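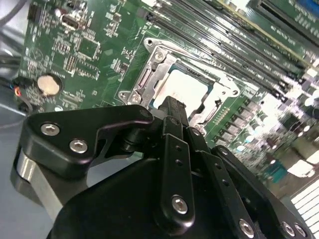

Page 2 of 31

Topic: Teardown line going to arms - what's your job now?

boardpuller
Picking this up again since page 1 wandered off into forklift talk. I'm at Sellton, board recovery, and we've had arms on processor pulls since May. The photo up top is what the wrist camera gives us on the side monitor: green board, processor still sitting in its bracket, finger coming up over the lower part of it. I used to do that with my thumb and a plastic pick, all shift long. Now I mostly watch that view and step in when the arm stops and waits for me.

I'll say it, my hands feel great. I had a brace on my right wrist for more than 12 months and it's been in my locker for a while now. But I go home tired in a different way, kind of a buzzy head tired, and I can't decide if it's a fair trade. Anyone else get that?

solderwick
Yes! The buzzy head thing is real. We run arms on the Fleltis cell for drives and memory, and I watch two of them at once. Pulling parts by hand you could chat to the person next to you, half on autopilot. With the screens I don't dare look away, and then nothing happens for ages, and then both of them stop in the same minute. My lead says I'll get used to it. Been hearing that a while.

quietbay27
Gotta disagree a bit. I did hand teardown for years and there was nothing chatty about it where I was - quota on the wall, everybody with earbuds in, cuts on your fingers from the bracket edges. I'd take the monitor any day. What bugs me is the pay grade. They called us "operators" on the new badge and the rate didn't move one cent. If I'm clearing faults and resetting the arm I'm doing a tech's job.

boardpuller
quietbay27 we got the same deal with the badge lol. Ours says "cell attendant". We did get a small bump after people complained, but only for those who finished the training, and the training was on day shift so the night folks got left out. That caused some bad blood and I don't blame them.

latchkey_lou
Night folks here, hi. Different company (Janitent) but exactly that. They scheduled the class at 10 in the morning, which for me is the middle of the night, and then acted surprised at who showed up. So day shift runs the arms and we get the boards the arms kicked out. Bent brackets, glued heat sinks, anything weird. All the ugly ones, same quota as before. So for me automation made the hand work harder, and I'm slower on paper than I was last year!

solderwick
Ooh, that quota part is worth raising, lou. We had the reject bin problem early on and they ended up counting those boards separately. It took a lot of nagging, and somebody writing down every reject for a couple of weeks so there was something to show. Before that the office really did think a board was a board.

gritty_bench
Unpopular opinion maybe, but you're all describing a halfway stage. Next year there's one person watching the whole row and the reject bin goes to a cheaper building. I've seen it in packing. Get the training however you can, come in on your own time if you have to.

quietbay27
Nope, not coming in on my own time. If they want me trained they can pay me for the hours. Agree on the rest, sadly.

latchkey_lou
Same, hard no on unpaid. But I'm going to start the reject list tonight, thanks solderwick. Did you write down the type of board or just what was wrong with it?

solderwick
Both, plus how many minutes each one took. Minutes is what got their attention. I used the back of the old Jiang checklists, we've got a mountain of them nobody's claimed. Keep your own copy at home too.

boardpuller
Good thread. On the buzzy head, the one thing that's helped me is swapping - an hour at the monitor, then an hour on the bench sorting trays, then back. Our lead was fine with it once two of us asked together. I still get to put my hands on a board and I'm a nicer person at dinner.

gritty_bench
Swapping's smart, I'll give you that. Ours won't allow it, the login is tied to one person for the full shift. Anyone gotten around that without sharing passwords?

Reply | Quote | Next page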